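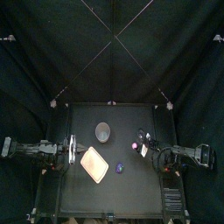 Item 4: the work table with bowl, tray, pink ball and white card.

Home | Meetings | Minutes | Papers | Contact
Last updated: Jul 6, 2023
Reading time: 2 minutes

ONBERG SHARED WORKROOMS
Minutes of the Equipment and Rooms Meeting

Chair: Maëlle Gauthier
In attendance: representatives of Divside, Polat and Toltel
Apologies: none received

1. Minutes of the previous meeting
The minutes of the March meeting were agreed as a correct record and signed by the Chair.

2. Matters arising
2.1 The replacement key for the lower store has been received. Polat holds the spare.
2.2 The question of evening heating was carried forward. Toltel asked that the figures be circulated before the matter is discussed again.

3. Room bookings
3.1 Bookings for the period stood at 34, of which four were cancelled with less than a day's notice. It was agreed that the present cancellation terms should remain in force until the end of the year.
3.2 Divside requested that the booking sheet show the name of the person attending as well as the name of the firm. Agreed.

4. Enclosed work table
4.1 The meeting considered the square table with the dark charcoal top and its surrounding fabric walls. Members were content with the dark fabric and did not wish to see it exchanged for a lighter one.
4.2 Polat asked whether the light-coloured lines crossing on the upper fabric were seams or cords, the inventory being silent on the point. The Chair undertook to check and to amend the entry.
4.3 The inventory of small items was reviewed. The round light grey bowl, the beige rectangular tray, the pink ball and the white card are to be listed separately, having previously been entered under a single line as "sundries".
4.4 Toltel proposed that a fixed position for the tray be marked on the table top. Divside preferred that users should be free to set it at whatever angle they required. After discussion the proposal was withdrawn.
4.5 It was agreed that small items should be returned to the store at the end of each booking and signed for.
Action: Polat to prepare the signing sheet.

5. Expenditure
5.1 A sum of 729 pounds was approved for shelving in the lower store. Toltel will place the order.
5.2 The request for a second trolley was deferred.

6. Any other business
6.1 Divside reported that the corridor light outside the store remains slow to come on. To be referred to the landlord.
6.2 Members were reminded that papers should reach the Chair in good time before each meeting.

The meeting closed after nearly 30 minutes. The date of the next meeting will be notified by the Chair.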